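Tray (carrying)

A tray is a shallow, flat-bottomed platform with a raised edge, used for carrying, serving or sorting small items. Trays are made from wood, metal, pulp, glass, ceramic and plastic, and most are light enough for one person to lift when loaded. The word comes from the Old English "treg" or "trig" and is related to "tree."

Form

The raised edge is what separates a tray from a board. It may be a low lip, as on a cafeteria tray, or a full wall several fingers high. Rectangular trays are the easiest to store, while round ones are common in bars, where the server balances the load on one palm. Handles may be cut through the wall, fixed to it with screws, or molded in one piece with the rest. Handles that rise above the wall give more room for the fingers but make stacking harder.

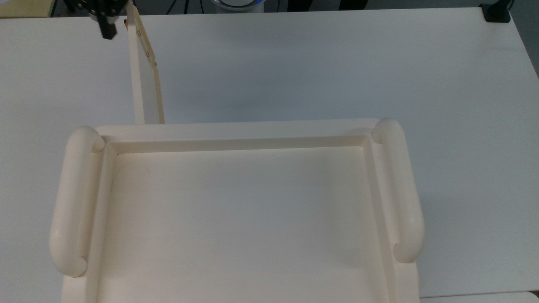 Wooden trays were long built with glued or jointed corners, which tend to open up after repeated washing. Lacquer was one early answer to this, and in East Asia lacquered trays became a craft in their own right. In Europe, painted tinplate trays were widely sold in the eighteenth and nineteenth centuries along with tea goods.

Plastic

Molded plastic trays spread through homes and canteens in the twentieth century. They could be made in one step, had no joints to fail and took color throughout. Makers usually slope the walls slightly outward — this is called draft — so that the piece comes free of the mold. The same slope lets empty trays nest.

Related containers

A tray with walls deep enough to hide its contents is generally called a bin or box, though there is no fixed point at which one becomes the other. The Garitz household catalog used 6 cm of inside depth as its dividing line. Its rival Jenetti listed everything without a lid as a tray, and its December issue had 322 such entries, including several that other sellers would call drawers.
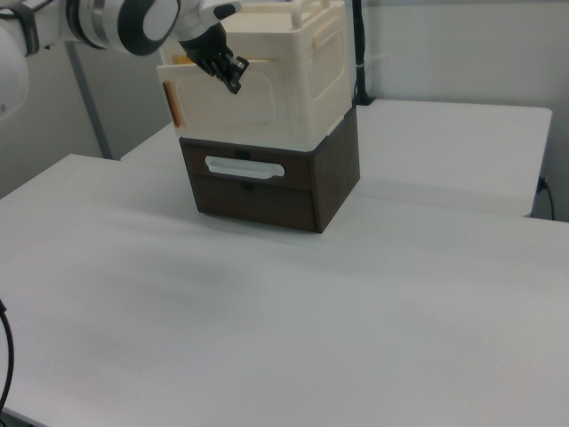

Sérgio Abreu has objected that depth is a poor test, and that what matters is whether a person can see and reach everything inside without moving anything else. By that measure many shallow boxes are trays, and an overfilled tray is not.

See also: Basket; Drawer; Salver; Tea service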